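ok fridge thread because three people asked and I've been putting it off

Background. We moved in with a fridge that came with the place. Brand on the door is Noler, never heard of it, white inside, smallish. Previous tenants left a jar of something and a single lime.

Took everything out this morning. EVERYTHING. Sorted it on the counter by "eat this week," "eat someday" and "who bought this"

The who bought this pile was the biggest. Two open mustards. Capers. A tube of anchovy paste from before the move, which means I packed it in a cooler and drove it 46 miles. For why

Shelves washed in the sink. Warm water, dish soap, let the glass come up to room temp first. My mother cracked one in the eighties running hot water on it and we still hear about it at holidays

The gunk under the shelf rim is the worst part. Old toothbrush. Then a butter knife wrapped in a dish towel for the corners. Then the toothbrush again

Baking soda on the walls, tablespoon or so in a bowl of water. Doesn't smell like anything after and that's all I want from a fridge wall

Somebody replied asking about the spray I posted last month, the Bretum one. Finished the bottle. It was fine? Smelled like a dentist. Not rebuying

Door gasket – please check your door gasket. Fold it back and look. I'm not going to describe mine, I had lunch plans

(Lunch plans were canceled, unrelated)

Ok so the actual layout, this is the part people wanted

Old system was drinks in the door, and the door was so heavy it swung open by itself if you let go of it. Milk, juice, water, four kinds of hot sauce, all hanging off one hinge. Bad idea, did it for months

New system: water goes flat on a middle shelf. On its side. I resisted this for so long because I was sure they'd leak or roll out at me

They don't roll if you put them in side by side and push the whole row over to one wall. Caps to the front if you can be bothered, so you can grab one without dragging the whole lot out. I can't always be bothered

As for leaks, tighten the cap. Tighten it again. I do a squeeze test over the sink, if it dribbles it stands up in the door like before

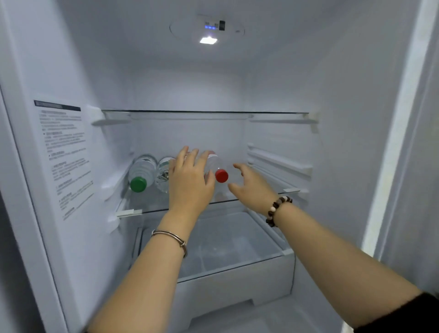 Also stopped refrigerating a whole case at once. A few in, drink one, put one in. The rest live in the hall closet next to the vacuum

Crisper goes back in last. Mine's the clear kind so you see the sad cilantro right away, which I've decided is a feature. Paper towel on the bottom, change it when you remember

Waited on putting produce in until the drawer was totally dry. Wet drawer = slimy lettuce by the second day, learned that one at my old place

Top shelf is leftovers only. If it's in a container and someone has to eat it, top shelf, eye level. No condiments up there. I mean it, Brândușa

(Brândușa Zamfir is my roomate and she reads these. Hi. The capers were yours)

Her answer: "the capers are for a recipe." What recipe. When

Condiments all in the door now. Short ones on the bottom rail because the tall ones fell over the second I shut it. Did it the other way first and had to pick a ketchup up off my foot

Eggs stay in the carton. Our fridge came with a little egg tray and I don't trust it, it has room for like half a carton and no lid. It's holding sauce packets now and doing great

Someone asked about bins. I looked at the Arruda ones, the clear stackable set, and they wanted more for the set than I spend on groceries in a week. Used a shoebox lid for the cheeses. Works ok – swap it when it gets soft

Measure before you buy bins!! I bought a pair last year without measuring and they're under my bed full of chargers

Temperature question: the panel on mine has three lights and doesn't say which end is cold. It's the third. Stuck a cheap thermometer in a glass of water overnight to check instead of trusting the dial. Recommend

Also don't pack the back wall solid. Had yogurt freeze against it twice and I blamed the yogurt

Total time start to finish, 100 minutes, and 15 of that was the gasket. I had a podcast on. Didn't hear any of it

Things that went in the trash: one mustard, the anchovy tube, a bag of spinach that had turned into a different thing, half an onion in foil, another half an onion in foil

The lime too. It was like a marble

Things I kept that I shouldn't have: the other mustard. The fancy jam with about a spoonful left. Every soy sauce packet

Q from replies, do I wipe the bottles before they go in. Yeah, quick wipe with a damp cloth. They've been on a warehouse floor and in my trunk with the dog blanket

Another one, does laying them down make them colder faster. No idea. I like having the height back for the soup pot, thats the whole reason

Someone else says their shelf is wire and the bottles wobble. Put a thin cutting board down under them? Haven't tried it, my shelves are glass. Report back

Freezer is next and I'm scared of it. There's a bag in there with no label and Brândușa says it isn't hers

Going to the store now with an empty crisper and a list I've already lost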